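**Floral walls behind a plush shelf: charming, or has the wallpaper won?**

Kekport Home & Hobby > Small Spaces > Display and Storage

---

**teal_regret** | 221 posts | Monday, April 13, 2026

I have papered three sides of a display space in a pattern called Inness, from Villalobos, and I'd like a second opinion before I finish the trim. Dark teal ground, big orange flowers, pink ones, pale blue ones, a lot of leaves. On the roll it looked like a tasteful accent. On three walls at once it looks like being followed home by a garden.

The plush are the point of the thing. There's a shark, which hangs, and a couple of white ones that sit on the floor. I also have a lidded box for whatever is off duty and a tray I bought because it matched.

Paper came to $177, so "take it all down" is an answer I will read with interest and ignore. What I want to know is where the plush should go so they don't get eaten by the flowers.

---

**mothball_county** | 972 posts

Need pictures. "A couple of white ones" could be anything from two mice to a pair of polar bears.

Also, did you paste straight to the wall or put it on panels? If it's panels you can swap the back one for something plain in December when you're sick of it, which you will be.

---

**teal_regret** | 221 posts

Panels. I'm impulsive but I'm not pasting-impulsive. The floor is a pale marble-look surface, which I chose first and still like. 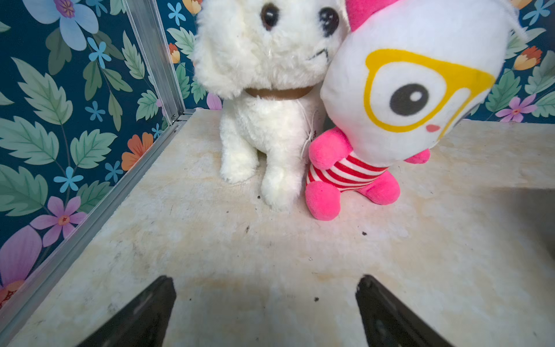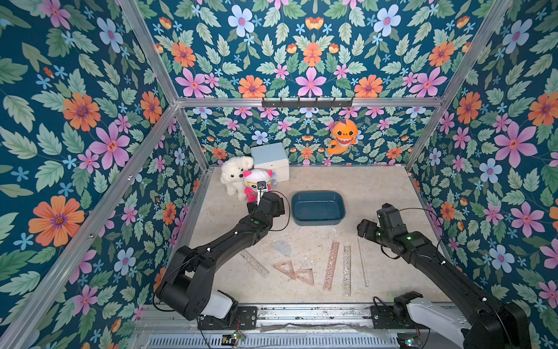

*The dog and its pink-and-white friend, with Inness behind them.*

The box is a Clulach, light blue with a white lid. Shark is on the back wall, under the hook rack. And yes, the dog has a string hanging down its chest. I've been meaning to deal with it for long enough that it's practically an accessory.

---

**mothball_county** | 972 posts

OK, I was ready to be rude and now I'm only going to be a little rude. The white plush are fine. White fur on dark teal is about as much contrast as you can buy. If you'd put brown bears in there we'd be organizing a search party.

Your trouble is the shark. It's orange. The flowers are orange. I had to look for the grin first and work outward.

---

**sagebutton** | 894 posts

Disagree about the shark. An orange shark on orange flowers looks like somebody planned it, and the white belly does plenty to pull it off the wall. I'd leave it exactly where it is.

I would move the floor crowd, though. They're bunched up in the back left corner in front of the box like they're waiting for a bus. You've got a nice dark teal tray sitting in the middle of the floor with nothing in it. Put the dog in the tray and the one with the yellow glasses next to it, and suddenly it's an arrangement.

---

**mothball_county** | 972 posts

A dog in a tray is a dinner.

---

**sagebutton** | 894 posts

A dog in a tray is a *vignette* and you have no poetry in you.

---

**kneehigh_ottoman** | 177 posts

What is the one in the glasses supposed to be? My kid says rabbit. I say it's some kind of cat. The pink bits on top could go either way, and the huge head is no help at all.

---

**teal_regret** | 221 posts

It came in a grab bag with no tag, so your kid's guess is as good as any. I've been calling it the librarian. It leans. I can prop it up straight and by the time I've found my coffee it has an elbow on the dog again, if it has elbows.

---

**kneehigh_ottoman** | 177 posts

Big head, small body, they all do that. Two fixes. Either a little bag of rice under the bottom seam, on the side it leans toward, or let the dog hold it up and call it friendship. I went with friendship for a whole shelf of mine.

If you go the tray route, put the librarian against the raised side so the rim catches it.

---

**fringe_benefits** | 894 posts

Please don't pull the string on the dog. I used to mend these for a church sale, and a loose white thread on the chest may be a tag loop or it may be the closing stitch. One of those is harmless and the other one is the reason I own a vacuum.

1. Part the fur where the thread goes in.
2. If it's a loop through the fur and nothing else, snip it close and you're done.
3. If it disappears into a seam, thread it onto a needle, take two small stitches back along the seam, knot, and bury the end.

There's also a small dark reddish mark near its side, by the string. Is that a stain or part of the dog?

---

**teal_regret** | 221 posts

I had assumed part of the dog. Now I'm less sure and I don't love it.

---

**fringe_benefits** | 894 posts

Damp white cloth and one drop of dish soap, dab, don't rub. Check the cloth. If any red comes off, keep dabbing with a clean patch. If nothing comes off, it's probably dyed in and you can go on assuming. Brush the fur while it dries or it clumps.

Take the collar off first if it comes off. They bleed.

---

**mothball_county** | 972 posts

Back to the actual topic. That hook rack along the top rail is doing very little. I'd hang one more soft thing up there and get the Clulach out of the display altogether. It's a perfectly good box but it's a box, and it's sitting in the best corner.

---

**sagebutton** | 894 posts

The pale blue goes with the pale blue flowers! The box is the only thing in there that's trying!

---

**teal_regret** | 221 posts

Decisions so far: shark stays, box stays until I find somewhere else for what's in it, dog gets the cloth and the needle tonight. Tray is undecided. I tried it for ten minutes and I kept hearing "dinner."

---

**mothball_county** | 972 posts

You're welcome.

---

**sagebutton** | 894 posts

Try it again with the librarian in front and the dog behind. And turn the dog a little toward the corner, it helps with the ear.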